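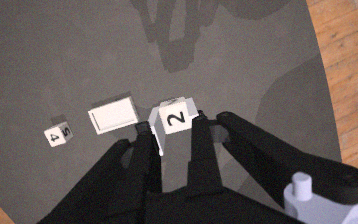
Section 4. Placing and Starting the Ollora Dehumidifier

4.1 Choosing a location

1. Select a level floor area with at least 12 inches of free space behind the rear grille. The side panels have no air openings and need no clearance.
2. Keep the unit away from radiators, floor vents and direct sun. If room temperature stays above 81 °F, the fan runs at high speed and cannot be turned down.
3. Use a grounded wall outlet. Do not use an extension cord.

CAUTION: Keep the unit upright. If it has been tipped or laid down, let it stand for 12 hours before switching it on.

4.2 Floor protection 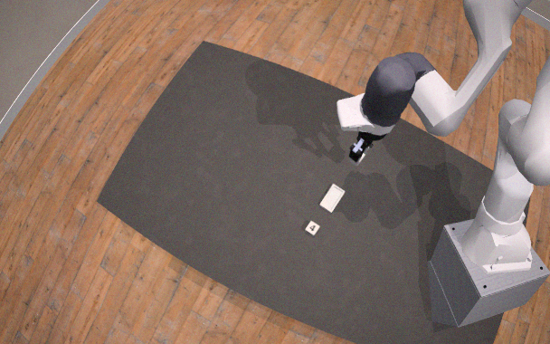

The casters are hard nylon and can mark soft or freshly finished wood. Before rolling the unit into position, sweep the area and put down a flat mat larger than the base. A plain, dark mat with no pattern, laid directly on the planks as in Figure 2, is suitable. Do not use carpet or foam - the casters sink and the tank float may read incorrectly. Lock both front casters once the unit is in place.

4.3 Drain hose (optional)

1. Switch off and unplug the unit.
2. Remove the rubber plug from the rear outlet and store it in the tank compartment.
3. Push the hose onto the outlet as far as the collar and tighten the clamp by hand.
4. Run the hose downhill to the drain. It must not rise above the outlet at any point.

NOTE: The tank must remain installed when the hose is used. The unit does not start without it.

4.4 First start

1. Plug in the unit. The display shows two bars.
2. Press and hold MODE until the bars clear.
3. Press MODE again to step through the settings. Setting 2 is suitable for most living areas; setting 1 is for closets and small storage rooms.

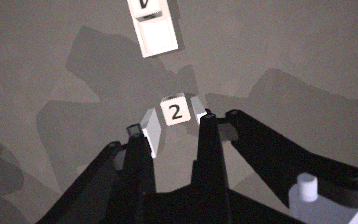

Figure 3. Number 2 on the top face of a block.

4. Close doors and windows. Clean the air filter after every 1,000 hours of operation (see Section 6).

If code E4 appears, reseat the tank and repeat step 2.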